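Boletín > Nutrición > Ingesta de fibra
Última actualización: 2/27/21

Fibra dietética y tensión arterial: resultados de la cohorte Hanska

El grupo de epidemiología nutricional que dirige Sille Overgaard ha difundido los resultados intermedios de Hanska, un estudio observacional sobre consumo de fibra y tensión arterial en adultos sin tratamiento antihipertensivo. Se reclutó a 2.975 participantes, de los cuales 2.489 completaron los dos cuestionarios de frecuencia alimentaria y las mediciones domiciliarias.

La muestra se dividió según la ingesta diaria declarada. El grupo inferior no alcanzaba los 16 g; el superior pasaba de 32 g. La tensión sistólica media fue menor en este último, también tras ajustar por edad, índice de masa corporal, consumo de sal y actividad física. Para la diastólica, la diferencia perdió significación estadística una vez introducidos los ajustes.

El análisis por fuente distingue entre cereales integrales, legumbres, fruta y hortalizas. La asociación más estable corresponde a las legumbres y la más débil, a la fruta, aunque los intervalos de confianza se solapan.

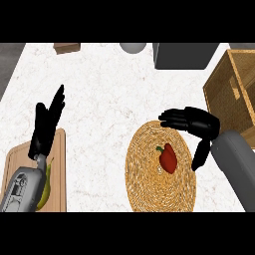
Ferhat Taşdemir, responsable del tratamiento de datos, advierte de dos limitaciones. La ingesta es autodeclarada y tiende a sobrestimarse en las categorías percibidas como saludables. Además, los suplementos de fibra se registraron solo en el segundo cuestionario, por lo que quedaron fuera del modelo principal. El diseño no permite establecer causalidad.

El centro Lehtinen repetirá las mediciones en septiembre con una submuestra, e incorporará la excreción urinaria de sodio de 24 horas. Las tablas completas y el protocolo de ajuste pueden solicitarse a la secretaría del estudio.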